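Trundholm household tasks, progress report to Grutum, 26 April 2019
Prepared by Edit Medve

We have recorded 305 attempts at the kitchen tasks since February. 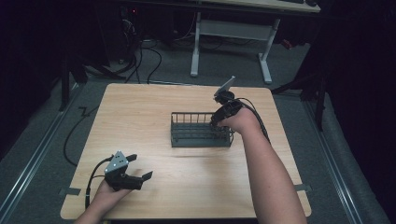

Rack work remains the slowest task on the list. Hand-held grippers reach into the corner of a wire basket well enough when a person is guiding them, but our arm still catches the bars. Géza Dobos puts a dependable version up to 17 months away.

Wiping and folding are further on, and we ask to keep both in the plan. 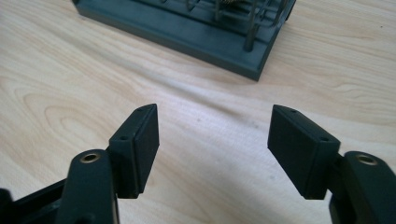 Spending is within budget. Zsófia Kelemen will send the accounts separately.

3 comments | 4 shares
This site uses cookies. Accept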